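Skorberg Two-Arm Grocery Set: README

By Defne Uysal
March
6 min read

Hello, and thank you for opening the README before the files. This data card covers the recordings we made while trying out two sets of gripper fingers, which we call Cloro and Kukow after the people's boats we used to see from the old workshop window (the names stuck, sorry). If you only want the numbers, skip down to "What you get", but I'd be happy if you read the rest at some point, preferably with a coffee.

## Why we recorded it

We wanted to know how much the fingers matter when everything else stays put. Same arms, same controller, same operators, and a job that most of us do at home every week with a bag and a basket. Cloro fingers are narrow and a bit stiff. Kukow fingers are wider, with a softer pad, and they forgive you for coming in at a poor angle. I had a favorite before we began and I've tried hard to keep it out of the labels!

The task is bimanual. One arm manages the bag while the other works over the basket, and the operator is free to swap roles partway through if that feels more natural. We didn't script the order in which the food is handled. Some operators like to clear the fruit on top first, others go straight for whatever is awkward, and you'll see both styles in the episodes. 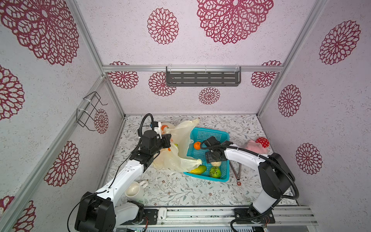

Thin plastic bags are a wonderful test and a terrible one. They fold, they cling, they hide the very thing you're reaching for, and a grasp that looks fine from the side can turn out to hold nothing but plastic. We labeled those as "bag only" and kept them in. Please don't filter them out without a look first, as they're the episodes I learned the most from.

## What you get

- 1564 episodes, each with joint positions, gripper opening and video
- 21 operators, identified by number only
- A finger label for every episode (`cloro` or `kukow`)
- An outcome label: `done`, `partial`, `bag only` or `dropped`

Episodes are capped at 3000 control steps. Anything that reached the cap is marked `partial`, even if the last piece was very nearly in place. I went back and forth on this one for a whole Tuesday and I'm still not sure it was right.

## Known problems

Gripper opening is reported in raw controller units and the zero differs slightly between the two finger sets. Use the offsets in `fingers.json`, and check them against a closed-gripper segment before you trust them.

Round fruit is easier than it should be, because operators got good at it quickly. The lumpier foods have fewer clean grasps and the labels there are noisier. Kuusisto, our replay tool, will stutter on episodes longer than 2000 steps if you leave the preview window open. Closing the preview fixes it.

Force isn't recorded at all. We'd love to add it, and if you have a thin sensor that survives a few weeks of fruit juice, please write to me!

Questions and corrections: Defne Uysal, Skorberg project desk
© Skorberg
Back to top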